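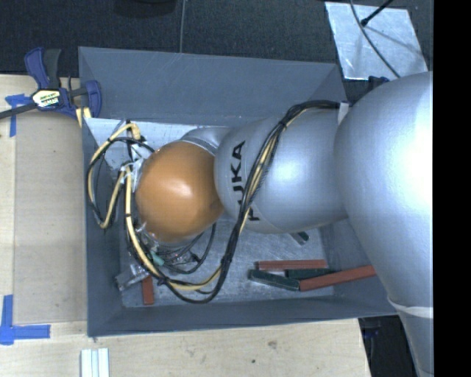
Moltora Manipulation Group, Learning Systems Section

Home | People | Papers | Data | Contact

March 14, 2021 - Marlene Fortin and Tyson Lévesque

12 shares | 3 comments

4. Collecting the grasp examples

Figure 1. Block collection at the Setiawan cell. KUKA arm over the gray bin, gripper low near a single reddish-brown block; reddish-brown and dark green blocks are grouped toward the other side.

4.1 Setup

All examples in this section come from one cell. One arm, one bin, two block colors. We kept it small on purpose. The earlier Visimell set mixed three work sites and we never managed to separate site effects from policy effects, so the numbers were hard to defend.

The bin is clamped to the table (bar clamp at the corner, see Figure 1). Before February it was only resting there, and a hard push against a wall would shift it a few millimeters. Small, but the learned model picked up the shift and used it. Episodes from before the clamp are not used anywhere in this paper.

Bin walls are slanted. This matters more than expected - a block lying against a slanted wall is a different problem from a block in the open, and the two need seperate treatment in the sampling (4.3).

4.2 Episodes

An episode is one attempt. Arm starts at a home pose, camera takes a still, policy proposes a grasp point and a wrist angle, arm goes down, closes, lifts, holds for two seconds, releases. Success label comes from gripper width after the lift. No human label unless the width reading falls in the unclear band.

We recorded 1,447 episodes. Of these, 607 were proposed by a random policy and the rest by successive versions of the learned one. Retrained 3 times during collection, each time on everything gathered so far. Random attempts were not stopped once the learned policy got going; a fraction was kept in every session so the set would not collapse onto the handful of grasps the model already liked.

Failed attempts are kept. They are most of the random portion and the model is clearly worse without them (Section 5). Aborted ones - protective stop, hose contact, lost camera link - are logged but dropped from training.

4.3 Sampling of layouts

Blocks were not placed by hand between attempts. The release at the end of each episode does the shuffling, with a drop point drawn at random over the bin floor. Cheap, runs unattended. Downside: clusters. Elongated blocks end up lying against each other and stay that way, and a cluster next to a wall can survive dozens of attempts since neither policy does well there.

Two fixes tried. First, a sweep motion, gripper closed, dragged across the floor. Broke up clusters but pushed blocks into corners. Second, a weighted draw of the grasp point, favoring regions with recent failures. Kept the second one. With it, 461 episodes target a block in contact with at least one other block, enough to report that case on its own.

4.4 Cables

Cables and hoses run along the outside of the arm and hang in a loop below it. At low wrist heights the loop comes down into the bin volume and hides part of the floor from the camera. We therefore take the policy input only at the home pose, before descent. Images taken during descent are stored too but not used here. Someone may want them.

Wrist rotation was limited to keep the hoses from winding. The limit removes some valid grasps, mostly for blocks lying nearly parallel to the front wall. A gripper closing on such a block often has an equivalent angle a half turn away, so the loss is smaller than the raw range suggests, but it is not zero and we did not measure it properly.

4.5 Logging

Each episode is written by Istness, our in-house logger, as one folder: stills, joint states, proposed grasp, executed grasp, width trace, label. Proposed and executed are stored seperately because they differ whenever the planner clips a target near a wall. Training uses executed. An early version trained on proposed and learned to aim through the wall, which the planner then quietly corrected, which looked fine in testing until we swapped teh planner.

Clock drift between camera and controller was checked at the start of every session. Sessions with drift over one camera period were re-aligned using the home pose, where the arm is still.

Splits are by session, never by episode. Neighboring episodes share nearly the same layout and a random split leaks badly. Results on held-out sessions follow in Section 5.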